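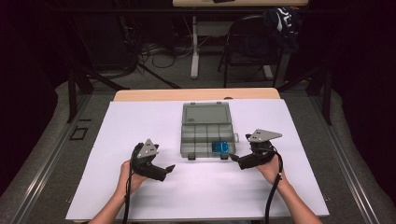
Yi-chun Mok told us the crossing at Cilley could have opened back in the spring if both delegations had just stayed in the room, and after the week we've had I can't really argue with that.

By Montserrat Lorente, Tseng Mediation Office
September
19 shares | 3 comments

KINONBY – I'm very happy (and very tired) to announce that the two delegations meeting here in Kinonby have signed an agreement to reopen the Cilley border crossing to civilians. It was signed late in the evening, after the kitchen had closed, and I'm told the last argument was over the word "temporary." It stayed in.

The crossing has been shut since the shelling at Burness. Families have been going the long way around through the hills, and anyone who needed a hospital on the other side had to apply for a pass and hope. Under the new deal, up to 900 people a day can cross on foot in either direction, with regular ID and no pass. Trucks carrying food and medicine get their own lane. Other freight is still being argued over, and I'd be fibbing if I told you that part was close.

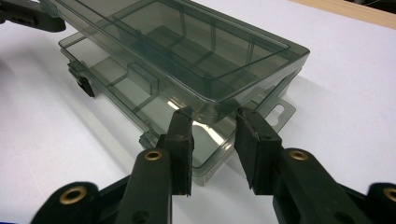
When does the crossing open? Thursday morning, as soon as the monitors on both sides have radioed in that they're in place.

There will be 20 of those monitors, split evenly between the two banks of the river. Kauko Niskanen will run the team from the old customs house. They won't carry weapons, and they'll report to both delegations at the same time, so each side reads the same thing. That was a sticking point for days!
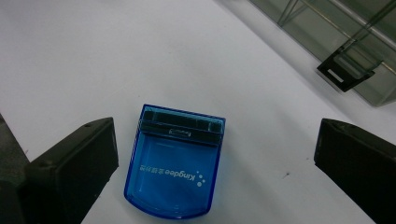 Blue plastic tray on a white tabletop. Photo: Tseng Mediation Office

I also want to be clear about what this agreement leaves out. It doesn't settle where the line runs at Burness, and it doesn't cover the detainees. Chun-yin Yang led the working group on detainees and asked me to say that the lists have been exchanged, that they don't match yet, and that the group will go on meeting here while they're checked name by name. Please don't call the families for comment. A lot of them have heard "any day now" more than enough times,
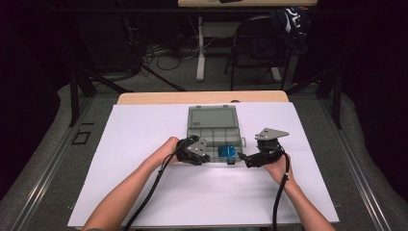

and I'd much rather you called me, at any hour, and let me find out what I can.

Both delegations are due back in Kinonby once the crossing has been running for a month. Freight is first on the agenda, then the school buses, which used to go over the bridge every day and which both sides brought up without any nudging from us. The full text will be posted in all the working languages when the translators finish with the annexes.

For interviews or press access at the crossing, ask for Shuk-fan Ng at the Tseng Mediation Office. Reporters who want to be at Cilley for the opening need to be on the list by Wednesday noon.

We use cookies to improve your experience on this site. Accept | Manage settings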